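Arm stops short of closing the upper door in my kitchen simulation

Posted by Hélder Patrício

Hello all. I'm building a small arm in the shared workshop at Firndale, and before I let it loose on real furniture I've been practicing in a simulated kitchen in the evenings, which has been more fun than I expected (my family may disagree). The job is to push the upper appliance door shut. I start with the door swung open over the oven and the arm low down by the drawers. Out of 8 tries it managed 2. The rest of the time the elbow comes up and the whole thing just sits there, with no error message at all.

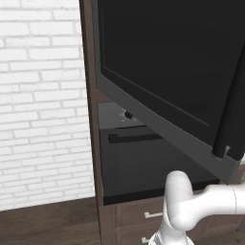 Pylyp Yurchenko
Try moving the base back before you touch anything else, Hélder. Your elbow has very little room to rise under an open door, and a planner that can't find a clear path will often give up quietly. I lost most of June to the same thing on my own build! Also check the collision shape on the door. Mine was a plain box, a good bit fatter than the door I could see, so the arm thought it was already touching.

Okholm
same here, turn collisions off

Bunmont
Please don't leave them off if you're going to run this on the real arm, though it's fine as a quick test. I'd also push near the free edge of the door, where it takes less force, and slow the last part of the move down to around 4 seconds.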